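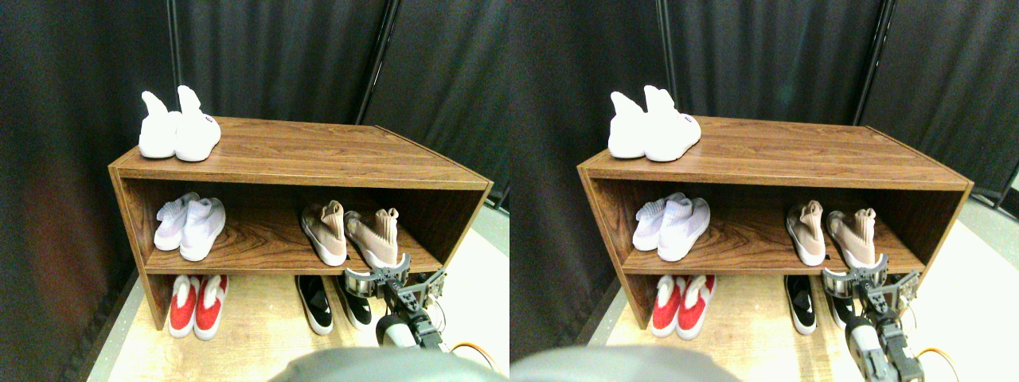 Posted in: Student Projects, Robotics Club

The Levum student team has now completed 2 months of work on the shoe rack task. I supervise the group jointly with Zdislava Halás, and I am pleased to record that the members have logged 3,410 attempts, against a target of 1,000. Soft knitted collars remain the principal difficulty. Bořivoj Hudec will present the team's findings to parents in September.

Last updated: 08/07/2020

© Levum Robotics Club | Contact | Back to top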